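Put a cloth down before you take anything apart. I mean a real cloth, dark and plain, big enough to cover the whole table. I have held this opinion for years and the repair evenings on Plernengate have only made me firmer about it.

Most people who bring in a clock or a kitchen scale want to start on the bare tabletop. Small metal parts skid on a hard surface. They roll, they hit the floor, and then everyone is on their knees with a flashlight. Last February we lost a spring from a Strobel timer that way and spent around 10 minutes looking for it. The timer went home in a bag.

Cloth slows things down. A part set on it tends to stay put, and silver shows up well against charcoal gray. Wrinkles don't matter much. I used to iron mine and I quit - a crease is no trouble unless you are working with something very tiny. Lint is a fair complaint, and I'll get to it.

The metal disc on dark cloth, with two small gears on it in the last picture: 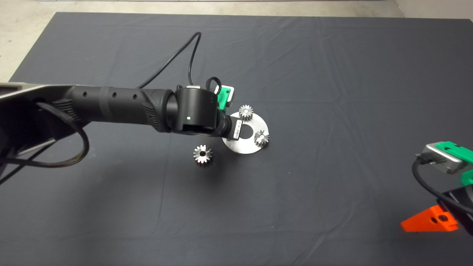
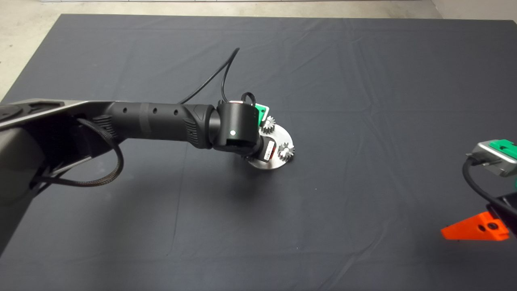
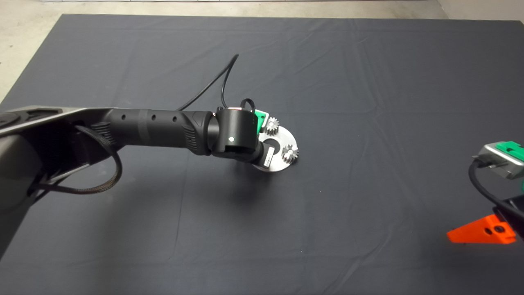 Theda Kohlhase disagrees with me on this. She wrote that cloth sheds, that the fuzz ends up in the grease, and that a rubber mat with a raised lip does the job better and wipes clean. She paid 7 dollars for hers at Tedidholm and sees no reason to own anything else.

She is right about the fuzz. Pale specks show up on mine even after a good shaking, and I wouldn't set a greased gear face down on it. But her mat covers a small part of the table, and parts don't always land where you plan. I would take the bigger surface and brush each piece before it goes back in. If you want both, lay the mat on top of the cloth.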